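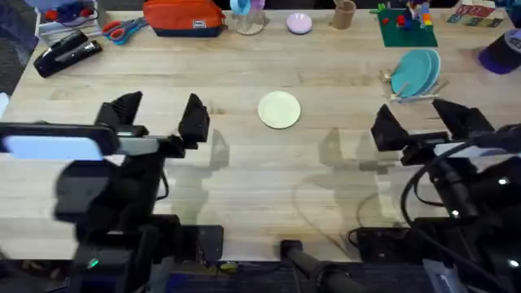

Trarkholm bekommt einen Geschirrverleih, und ich habe schon reserviert

Wer in Trarkholm schon mal einen runden Geburtstag im eigenen Garten gefeiert hat, kennt das Problem: Spätestens beim Kuchen gehen die Teller aus. Dann wird bei den Nachbarn geklingelt, jemand holt die guten Goldrandteller der Großmutter aus dem Schrank (und hat den ganzen Nachmittag Angst um sie), und die letzten Gäste essen ihren Bienenstich von der Untertasse. Ab Oktober soll das anders werden. In den Räumen der alten Stadtbücherei, gleich hinter dem Busbahnhof, macht ein Geschirrverleih auf, und zwar einer, den man sich auch für eine ganz normale Familienfeier leisten kann.

Ich war gestern Nachmittag beim Auspacken dabei und bin immer noch ein bisschen begeistert. 2.000 Teile stehen dort inzwischen in den Regalen, in denen früher die Krimis und die Reiseführer untergebracht waren. Die Schilder hängen teilweise noch! Die Suppenteller stehen jetzt also unter "Skandinavien", die Kaffeebecher unter "Garten und Balkon", und wenn es nach mir geht, darf das gern so bleiben.

Der größte Teil des Bestands stammt aus dem früheren Hotel Clovier, das vor zwei Jahren geschlossen hat. Viele von uns haben da mal Hochzeit gefeiert oder zumindest auf einer Hochzeit getanzt. Das Geschirr lag seitdem eingelagert in einer Scheune bei Pesbridge, in Zeitungspapier gewickelt und in Bananenkartons gestapelt. 300 Kuchenteller waren darunter, dazu Platten, Schüsseln, Saucieren und eine wirklich rätselhafte Menge Eierbecher. Wer so viele Eierbecher auf einmal ausleihen möchte, den würde ich gern kennenlernen.

Dazu kommt, was die Leute aus der Stadt selbst gebracht haben. Der Aufruf lief im Sommer über die Aushänge in den Läden, und es kamen 70 Kisten zusammen. Manches war komplett und passte zueinander, das meiste nicht. Deshalb gibt es neben den einheitlichen Sätzen auch sogenannte Mischkisten, jede mit zwölf Gedecken, die farblich irgendwie zusammengehen. Ich habe mir drei davon zeigen lassen und fand sie fast schöner als das Hotelgeschirr, vor allem die mit den blauen Rändern und dem dicken braunen Steingut dazwischen. Auf einer Kaffeetafel im Garten sieht so etwas großartig aus, finde ich, und wenn mal eine Tasse herunterfällt, bricht keine Serie auseinander.

Und was kostet das? Eine Mischkiste kostet fürs Wochenende acht Euro, ein Satz Hotelgeschirr für 24 Personen liegt bei 18 Euro. Besteck kommt extra, Gläser auch. Für Schulen, Kitas und Vereine aus Trarkholm ist die Ausleihe kostenlos, nur das Spülen müssen sie selbst übernehmen. Alle anderen können gegen sechs Euro Aufpreis schmutzig zurückgeben, was ich persönlich für das beste Angebot halte, das es in dieser Stadt seit Jahren gegeben hat. Essensreste sollen vorher runter, klar. Für jedes zerbrochene Stück wird ein Euro fällig, für die großen Platten vier.

Die Spülmaschine war übrigens der teuerste Posten des ganzen Vorhabens. Es ist eine gebrauchte Haubenmaschine aus einer Großküche, sie steht im ehemaligen Lesezimmer, und für den Anschluss musste der halbe Fußboden auf. Die Stadt hat den Umbau bezahlt, und die Bäckerei Durán hat 700 Euro für Körbe und Transportkisten dazugegeben. Die Bäckerei hat daran wohl auch selbst ein Interesse: Wer dort ein Kuchenblech für eine Feier bestellt, kann das passende Geschirr künftig gleich mit bestellen und beides zusammen am Tresen abholen. Das klappt allerdings erst ab November, weil der Lieferwagen noch ein Regal braucht.

Ein paar Dinge sind noch offen. Die Öffnungszeiten zum Beispiel stehen erst für die ersten Wochen fest, nämlich jeweils von 15 bis 18 Uhr an zwei Nachmittagen, die noch per Aushang bekannt gegeben werden. Für Berufstätige ist das knapp, das habe ich vor Ort auch gesagt (und war damit nicht die Einzige). Überlegt wird jetzt eine Rückgabeklappe am Hintereingang, wo früher der Bücherkasten war. Ich stelle mir das bei Porzellan etwas laut vor, aber gemeint ist wohl eher ein abschließbarer Schrank mit Zahlencode.

Auch das Parken ist so eine Sache. Vor der Tür gibt es genau zwei Plätze, und 24 Gedecke trägt man nicht gern quer über den Busbahnhof. Zum Ausleihen stehen deshalb zwei Handwagen bereit, Pfand zehn Euro, die man bis zum nächsten Morgen behalten darf. Einer davon quietscht. Ich habe ihn bis zur Ampel und zurück gezogen und kann bestätigen, dass man damit alle Aufmerksamkeit bekommt, die man sich nur wünschen kann.

Was es vorerst nicht gibt, sind Tischdecken. Da wurde lange hin und her überlegt, am Ende scheiterte es am Waschen und vor allem am Bügeln. Stehtische und Bänke werden ebenfalls nicht verliehen, dafür fehlt schlicht der Platz. Wer beides braucht, bekommt an der Ausgabe aber einen Zettel mit Adressen aus der Umgebung, auch aus Pesbridge, wo man mit Biertischgarnituren offenbar besser ausgestattet ist als wir.

Reservieren kann man schon jetzt, entweder direkt in der alten Bücherei oder mit einer Karte, die bei Durán neben der Kasse ausliegt. Draufschreiben muss man nur den Termin, die Zahl der Gäste und ob es lieber einheitlich oder gemischt sein soll. Wer noch Geschirr abzugeben hat: Tassen und tiefe Teller werden gern genommen, am liebsten ab sechs Stück von einer Sorte und ohne Sprünge. Flache Teller sind reichlich da. Eierbecher bitte behalten!

Zur Eröffnung im Oktober gibt es Kaffee und Pflaumenkuchen, los geht es um 14 Uhr. Meine Mischkiste mit den blauen Rändern ist für das zweite Wochenende danach vorgemerkt, da kommt bei uns die ganze Verwandtschaft.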